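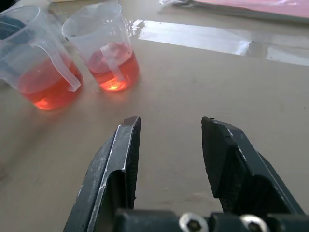 4. Adding a speaker's story to the Kiltik archive

1. Open the tape list and pick your recording. Tape 3968 is a great one to practice on — two drum songs and plenty of laughing!
2. Type each speaker's full name, then the home village.
3. Write down the words just as they were spoken, and put your own notes in brackets.
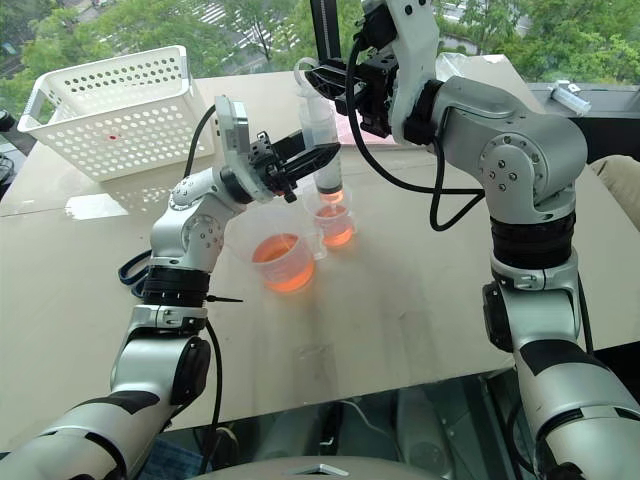
Figure 2. Large table at the window, treetops outside.

4. Press Save, then play the first 16 seconds back.

Note: Song titles can go in both languages.

Caution: Delete also removes the notes.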